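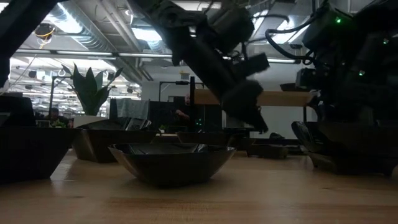 Por el equipo de guías de Wiveck
Redacción técnica, módulo Rokolley para tareas de mesa

Sección 7. Recoger cuencos y dejarlos en la balda

Si vienes de la sección anterior ya tienes los dos brazos calibrados y las pinzas en reposo. Ahora toca lo que todo el mundo me pregunta en cuanto abre la caja: ¿esto me va a recoger la cocina? Pues a ratos. Un cuenco encima de una mesa despejada, sí, casi siempre. El fregadero de un domingo por la noche, ni de lejos – y mira que me gustaría.

Antes de empezar

Necesitas la mesa, una balda elevada y un par de cuencos que no te importe perder. Los oscuros y brillantes son los más puñeteros, por los reflejos de las luces del techo, así que yo empiezo con ellos: si salen esos, los mates salen seguro.

1. Enciende el controlador Dretex y espera al pitido largo. El corto es solo el ventilador.

2. Coloca los cuencos boca arriba, separados por lo menos un palmo. Más juntos, la pinza entra por el borde de uno y se lleva el vecino de paseo.

3. Abre el panel y carga el perfil 1221 (mesa con balda). Viene con una apertura de pinza bastante generosa; no la toques todavía.

4. Fija la altura de la balda. En nuestra configuración son 700 milímetros desde el tablero, medidos hasta la cara de arriba. Yo la primera vez medí hasta la de abajo y me pasé una tarde entera empujando cosas contra el canto.

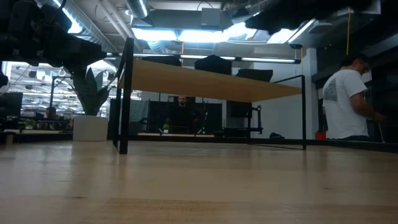
Mide dos veces, de verdad, y repite la medida cada vez que alguien mueva la mesa aunque jure que la ha dejado igual. También conviene apretar las patas a mano: un bamboleo que tú ni notas le basta al brazo para soltar la pieza antes de tiempo.

Nota: el perfil trata igual las piezas rígidas y las blandas. Con las blandas baja la fuerza al nivel 2 o las dejará hechas un acordeón.

5. Pega la etiqueta de la balda en el travesaño delantero, debajo del tablero, bien lisa y sin burbujas. Luego comprueba en la vista de muñeca que se lee entera. 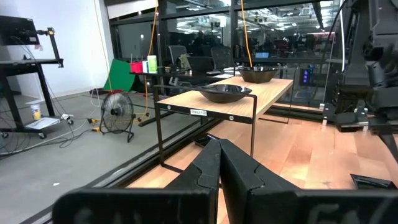

6. Lanza una pasada de prueba en modo lento. Quédate al lado con la mano en el botón de parada (¡en serio, no te vayas a por café!) y deja que termine el ciclo completo antes de corregir nada.

7. Si la pinza baja torcida, cancela y repite el paso 4. Si baja recta pero no cierra, sube la fuerza un punto y vuelve a probar.

Precaución: no metas las manos entre la balda y los brazos con el sistema activo, ni siquiera para enderezar un cuenco. Pausa, endereza, reanuda.

Qué esperar y qué no

Con piezas conocidas y buena luz el módulo se defiende. Es lento, eso sí: yo recojo la mesa entera mientras él se piensa el primer cuenco. Apilar se le da regular y los objetos metidos unos dentro de otros le cuestan muchísimo. 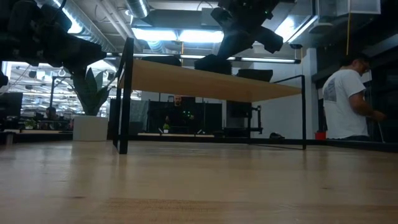
Lo que mejor me ha funcionado es darle un trabajo aburrido y siempre igual, el mismo tipo de pieza al mismo sitio, y quedarme yo con lo raro. En el taller eso ya ahorra paseos. En casa lo veo más verde – una cocina cambia cada diez minutos y el perfil no se entera.

Si quieres guardar tus ajustes, ponles un nombre que entiendas dentro de un mes. Yo tengo uno que se llama «prueba buena» y otro «prueba buena de verdad», y ya no sé cuál es cuál. Para exportarlos a otro equipo, pasa a la sección 8.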